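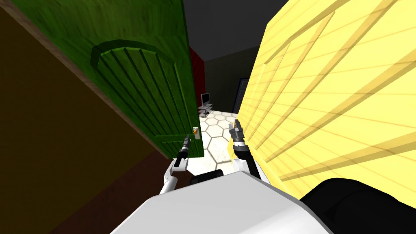 Reviewers from the Stitari group asked first of all why we let the arm touch a door handle before we had written down what "stop" means. Fair question! I didn't have a good answer in June and this report is mostly me trying to get to one.

So, the background. My project was to write a set of good practice rules for a two-armed mobile robot working in doorways and narrow passages, and then check in simulation whether anybody could follow them. The simulator is Jivley, the house models come from the Hetitz set, and the course wanted a report that other students could pick up and use. I started out thinking the rules would be the easy part (they're just sentences, right?) and the simulation would eat my summer. It went the other way around.

## Where I started

My first draft had a rule that said "the robot shall move safely near doors." I was pretty proud of it for a day or so. Then I tried to write a test for it and got nowhere, because you can't run a check on the word "safely." A rule needs something you can look up in the log afterward: a speed, a force, a distance, a yes or a no.

So I threw out most of the draft and rewrote it as short statements, each with one thing to measure. If a statement had an "and" in it I split it in two. That got long fast, but the long version was a lot easier to test than the short one.

## The rules I kept

These are the ones for door work, in the order the robot meets them:

1. Before either arm moves toward a handle, the base is parked and its brake state is written to the log.
2. One arm is named as the working arm. The other arm holds still until the working arm has let go.
3. The robot checks which way the door swings before it makes contact. If it can't tell, it stops and asks.
4. Push and pull force on the handle has an upper limit, set in the task file and never in the code.
5. If the handle doesn't turn within the time allowed, the gripper opens first and the arm backs off second.
6. The base doesn't drive through until both arms are inside the travel outline.
7. Any stop, for any reason, leaves the grippers in a known state.

Rule 2 caused the most arguing. Two arms are useful in a doorway – one can work the handle while the other keeps the door from swinging back – and a few people in the lab thought I was throwing away half the robot. I get it. But every time I let both arms move freely, my logs got so tangled that I couldn't say which arm had caused a bump. I decided a rule that makes the record readable is worth a slower door. Maybe a later version can loosen it, once there's a proper way to log shared contact.

Rule 5 has the order in it on purpose. I had it backward at first (back off, then open), and in simulation that meant the arm tugged on the handle on its way out.

## How I tested

I ran 547 door trials in Jivley. For each one a script read the log and marked every rule as kept, broken or can't tell. That third column was a late idea and I wish I'd had it from the start! On the first pass, 154 trials had at least one "can't tell," mostly on rules 1 and 7, and the cause was nearly always that I wasn't recording the right thing. The robot may have been doing fine. I had no way of knowing.

Actual rule breaks showed up in 23 trials on that same pass. Most of them were rule 6, with the base starting to roll while an elbow was still sticking out. In a wide room you'd never notice. In a passage with a door on one side and a wall on the other, there's very little space to get away with it.

After I fixed the logging I reran 185 trials from the narrow passage group only. The "can't tell" marks were gone for rule 1 and still hanging around for rule 7, which I need to split up again. "Known state" is my old "safely" problem wearing a different hat.

## What simulation can't settle

Force limits, mostly. The simulated handle turns the way its settings tell it to, and a real one might be stiff, loose or half broken. I left the force number blank in the template and added a note that it has to be measured on the real door. The Wang template, which ours is based on, fills it in with a default, and I think that's risky – people leave defaults alone.

There's also no person in any of my trials. Nobody comes walking through from the other side. I don't think these rules should be used around people until there's a section on that, and I'd put it ahead of rule 1.

## Using the template

Copy the rules file, fill in the blanks for your own robot, and run the log checker on ten or so trials before you do a big batch. Look at the "can't tell" column first. If you change a rule, change its number too (we had two different rule 4s going for a while and it was a mess). The checker reads one rule per line, so please don't wrap them.

Still open: splitting rule 7, sliding doors, and what to do when the door is already partly open when the robot arrives. For the last one I've been treating the handle check as optional, but that isn't written down anywhere except in this sentence.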